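# Open day at the Jendton building, Ziltov

I went to the open day in March mostly to look at the room. Our own group is about to fit out a ground floor of a similar size in Sollport, and I wanted to see how another place had dealt with a staircase, an upper level and a long wall that needed shelves. These notes are for the people at home who couldn't come. They cover the building and the furniture, then the practical side of the visit.

## Getting there

The 414 bus from Sollport stops at the end of the road. From the stop it is a short walk past the tile warehouse, and the entrance is on the side of the building, not the front. The sign on the street still points to the front. I followed it, found a locked door, and walked back around with four other visitors who had done the same thing.

Doors opened at 10 in the morning. The tour itself was free, but you had to sign in at a table and write down which firm or group you came from. I put down Wike, as did the others from our office who are on the list. The sheet asked for an email address and I left that blank, and it was accepted.

Coats went on a rail by the entrance. Bags could be carried in.

## The main room

The ground floor is one large open space. We were let in as a group and then left to walk around by ourselves until the talk started. It is a bright room. The ceiling is white and ribbed, with fluorescent lights, and the walls are white too. I had expected to find it cold-looking, with that much white, but the stairs and the shelves bring enough brown into it.

The fluorescent lights matter for us. In Sollport we have been going back and forth over whether to put in long lights or small round ones. After two hours under long ones I had no complaint about them. My notes were easy to read and I didn't get a headache, which I do get in our current office.

Sound is another matter. With the whole group talking, I had to lean in to hear the guide. A few rugs or some fabric on the walls might help, and I would plan for that from the start.

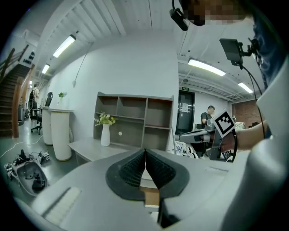

## The stairs

The staircase was what I had come to see. The steps are dark and the handrail is wood, and the rail curves along the outer edge. Slender balusters run under it. I went up and down it twice. The treads felt deep enough for my whole shoe, and the rail was a comfortable height for me, though a shorter person in our group said she would have liked it lower.

I asked about the upkeep. The dark treads show dust, and they are swept every evening and wiped down once a week. Light treads had been considered during planning and dropped on the advice of the joiner, who said they would scuff near the bottom. I don't know if that is right, but it is worth asking our own joiner before we order.

At the top there is a dark metal railing along the edge of the upper floor, under a white sloped ceiling. So the stairs have wood and the balcony has metal. On paper I would have said to pick one. In the building it didn't bother me.

The slope of the ceiling does cut into the usable space upstairs. I could stand upright near the railing but had to duck further in. They keep paper stock and spare chairs in the low part. We would have the same problem in Sollport and should probably plan on storage there too, in place of the desks that are on our current drawing.

## The shelf wall

The shelving runs along the right-hand wall as you face down the room. The frames are light gray and the shelves themselves are reddish brown. It is mounted on the wall, so there is room at its base, and a potted plant with yellow flowers stands there. I liked the plant. Our drawing has nothing green on it at all.

I took a tape measure with me and was allowed to use it. The part of the shelving I measured was 60 inches from one upright to the next, wider than the ones we were quoted. A wider bay means fewer uprights and a lower price, but I would want to know how much weight each shelf takes before we copy it. The guide didn't have that number. She offered to send it on, and I gave her the office address.

The corridor leads off from the far end of the room. It was open for visitors going to the restrooms, and I found it a little narrow when two people met in it.

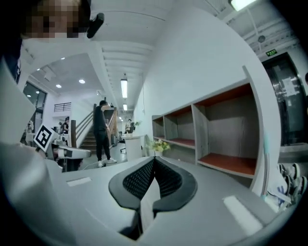 **Is the building worth the trip if you only have an hour?**

An hour is enough for the main room, the stairs and the shelf wall. You would have to skip the talk, which started at 11:30 and covered the history of the site more than the fit-out.

## The talk and lunch

The talk was held at the foot of the stairs, with everyone standing. It ran over. Much of it was about the years when Jendton rented the building out for storage, and I didn't take many notes. The useful part came near the end, when the speaker went through the order of the work: floor first, then the ceiling, then the stairs, and the shelves last. They had the shelves delivered too early and had to keep moving them. We should set our delivery date after the stairs are signed off.

Lunch was soup and bread in a side room. There was a vegetarian soup, which ran out first. Coffee was included.

## Things to follow up

- Ask our joiner about dark treads and scuffing.
- Get the shelf load figure when it arrives from Ziltov.
- Measure the height under the slope upstairs in Sollport again - I no longer trust the number on the drawing.
- Price some sound panels for the ground floor.
- Check that the corridor on our plan is wide enough for two people to pass.

The last bus back that connects with the evening train leaves at 4:10. I took the one before it and had a seat the whole way.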